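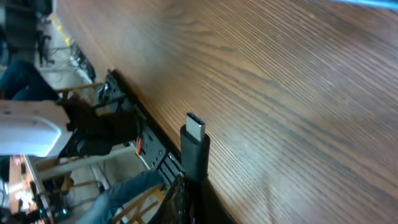
Fig. 1 – Connecteur USB-C, câble noir.

Greltska – corpus de souvenirs militaires numérisés
Fiche de données, version du lundi 29 novembre 2021

Résumé
Greltska rassemble 147 récits personnels en français, rédigés par d'anciens appelés et engagés après leur retour à la vie civile. Les textes proviennent du fonds Navickas (cahiers manuscrits, tapuscrits, quelques bandes magnétiques transcrites). Chaque récit est découpé en épisodes, et chaque épisode porte une indication de lieu, de période et de degré de certitude.

Contenu de l'archive
recits/ : un fichier texte par récit, UTF-8, fins de ligne Unix
episodes.tsv : table des épisodes, séparateur tabulation
lieux.tsv : formes attestées et formes normalisées
LISEZMOI.txt : le présent document

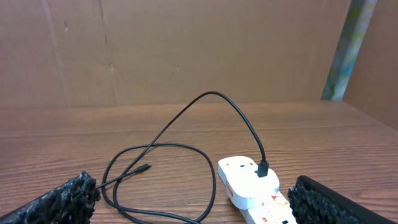 La transcription suit la graphie de l'original, fautes comprises. Les passages illisibles sont notés [ill.], les ratures conservées entre accolades. Pour les bandes, le lecteur a été relié au poste de saisie par un long câble noir, et le signal enregistré sans filtrage. Les hésitations de la voix ne sont pas transcrites, sauf lorsqu'elles portent sur un nom de lieu ou une date.

Champs de episodes.tsv
id_episode : identifiant du récit suivi du rang de l'épisode
lieu_brut : nom tel qu'il figure dans le texte
lieu_norm : nom normalisé, vide si l'identification échoue
periode : année ou intervalle
certitude : 0 (contradictoire), 1 (plausible), 2 (recoupé)

La valeur 0 signale surtout les épisodes qu'un même auteur situe à deux endroits selon les pages – cas fréquent pour les arrivées de nuit et les transports aériens. 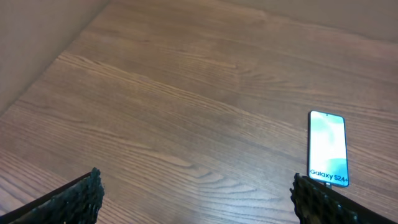

Dans ce cas, les deux lieux figurent dans lieu_brut, séparés par une barre verticale, et lieu_norm reste vide. Aucun arbitrage n'a été fait à partir de sources extérieures. Les épisodes de moins de 20 mots sont rattachés au précédent.

Outils
Le découpage a été réalisé avec Stutolus, puis relu à la main. Le script Rilness produit la table des lieux à partir des récits ; il traite les fichiers par lots de 300 épisodes. Au-delà de 1000 lignes en entrée, prévoir l'option --flux.

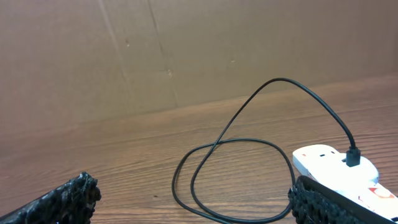
Limites connues

Les récits ont été écrits longtemps après les faits. Les dates données au jour près sont à considérer avec prudence, même avec une certitude de 2. Les officiers sont surreprésentés dans les cahiers manuscrits. Les noms de personnes ont été remplacés par des initiales arbitraires, stables à l'intérieur d'un récit mais pas d'un récit à l'autre.

Modifications
Juillet : correction de l'encodage des apostrophes, ajout du champ certitude.
Version actuelle : fusion des doublons dans lieux.tsv, identifiants inchangés.

Utilisation
Consultation et recherche non commerciale. Citer le fonds Navickas et le numéro du récit. La rediffusion des bandes n'est pas couverte par la présente fiche.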